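Prep Cook, Part Time
Duan Community Kitchen

Duan is hiring a part-time prep cook to start in August. We make lunches for schools and senior centers on the east side, up to 1000 meals a day during the school year and fewer in summer.

The shift starts at 5:30 a.m. and ends at 11:00 a.m. You will wash and cut vegetables, drain and portion pasta and beans, label containers, and help load the van. The prep cook reports to the kitchen manager, Felicidad Mercado.

Most of our produce comes in whole, so expect a lot of rinsing and peeling. Greens are washed twice and drained before they go to the cutting station. 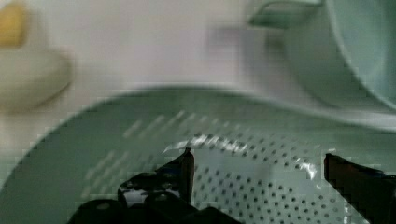

You should be comfortable standing for the full shift and able to lift 60 pounds with a partner. Kitchen experience is helpful but we will train the right person. A food handler card is required within your first month, and we pay the fee. Spanish or Tagalog is a plus.

Pay depends on experience and is discussed at the first interview. Part-time staff get paid sick leave, a meal each shift, and free parking in the lot behind the building. Hours may go up when school is in session. Aprons and gloves are supplied. Please bring your own non-slip shoes.

To apply, send a resume or a short note about your work history to Lungile Makhubela at the front office, or fill out a form in person at 249 Flirkton Road between 1 and 4 p.m. Include a phone number and the best time to call. Applicants we want to meet will be asked to come in for a two-hour paid trial shift.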